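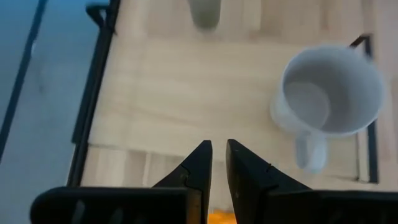 Rewriting the lease: how Nelham handles small commercial tenants

Precious Dagdag has managed the small-unit portfolio at Vandier for three years. The portfolio covers 89 units in the Nelham district, most of them let to businesses with fewer than five employees.

The standard lease was replaced in December. The previous version ran to 41 clauses, and Dagdag says the repair provisions caused most of the disputes.

"The old text said 'good condition' and left it there," she says. "A tenant reads that as the condition on the day they moved in. A landlord reads it as new."

The current lease attaches a condition schedule, signed by both parties before the keys are handed over. It lists floors, walls, fixed lighting and heating separately.
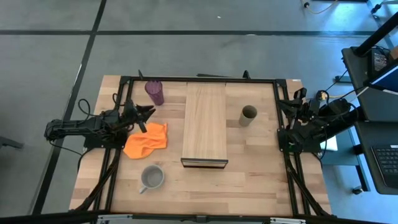 Wooden tabletop on gray carpet, with an orange cloth.

Floor coverings get their own page. Carpet is depreciated on a fixed scale, and a tenant who leaves after the scale has run out pays nothing for wear. Burns and stains are assessed separately.

Service charges were the second problem. Under the old terms, a tenant at Ignacio Court received a single year-end bill for $3,599 with no breakdown. "She paid it, then asked what it was for," Dagdag says. "It took us two months to answer." Charges are now itemized every quarter.

Fixtures remain the hardest section to draft. Anything screwed to a wall is treated as part of the building unless it is listed as the tenant's — a rule Dagdag expects to revise.
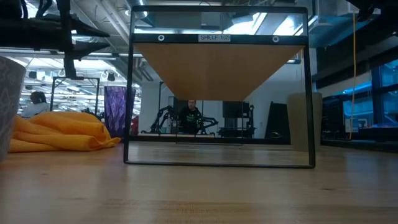

Shelf board and crossbar, labeled "SHELF 1(2)".

The next review covers subletting. Dagdag has asked for comments from tenants at Pullness Yard, where desk sharing is common and the lease does not mention it. Drafts will go out with the next quarterly statement.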